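HOSP 210: Dining Room Operations
Unit 3 notes: Clearing and resetting
Instructor: Lise Després
Posted Aug 28, 2025

Read this with chapter 4 of the course pack. The quiz covers both.

Clearing starts when everyone at the table has finished the course. Look for utensils laid together on the plate. If one guest is still eating, leave all the plates, unless a guest asks you to take theirs.

Clear from the right with your right hand. Move the plate away from the guest before you pass it to your left hand. Scrape and stack at the side station, out of sight of the table. Salt, pepper and bread plates go before dessert. Water glasses stay until the party leaves.

Carrying. Put heavy items over the palm and light ones toward the rim. For one or two plates, hold the tray with both hands or flat on the forearm. Turn knife blades inward. Say "behind" when you pass a coworker, and wait at the kitchen door for anyone coming out.
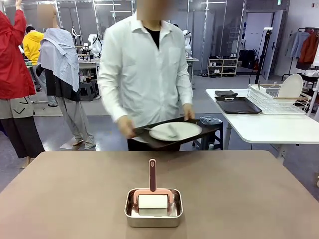 Resetting takes longer than most students expect. In the Hustcombe dining room the target is four minutes for a table of four, counted from the time the last guest stands up. The order we use:

Check seats and floor for belongings
Remove glassware, then linen
Wipe the table and the chair backs
Lay the new cloth, seam side down
Set forks, knives, glasses, napkins

Lost items go to the host stand with the table number and time written on a slip.

Terms to know: crumbing, side station, cover, turn time, silence cloth.

Turn time is the number of minutes from seating one party to seating the next at the same table. We will work out turn times from the April lunch sheets in lab. Bring a calculator.

Reading for next class: course pack chapter 5, through the section on banquet service. Lab groups are posted outside the kitchen office. See Garnet Cormier about uniform sizes before your first lab.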